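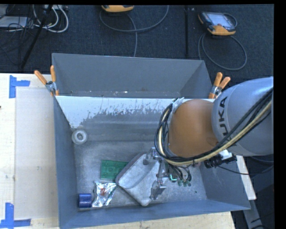

Foto: Projekt Griken, Teilstudie Behälter

Abb. 17. Zwei Metallbehälter hintereinander, mit Federklemmen verbunden.

4.2 Behälter und Gebrauchsspuren

Verwendet wurden graue Metallbehälter mit schrägen Wänden, Bestand Dondus. Boden des vorderen Behälters verkratzt, dazu Flecken und dunklere Stellen (Abb. 17). An der Rückwand ein heller Bereich mit ausgefranster Unterkante – Ursache nicht untersucht. Wand des hinteren Behälters dagegen glatt, mattgrau. Fixierung über Federklemmen mit orangen Griffen, an den Ecken gesetzt. Schrauben wurde am Standort Fanddale verworfen, zu langsam beim Umrüsten. Insgesamt 682 Einlegevorgänge, davon etwa 135 mit flachen Schalen. Reinigung erst nach Vorgang 80, siehe Anhnag B.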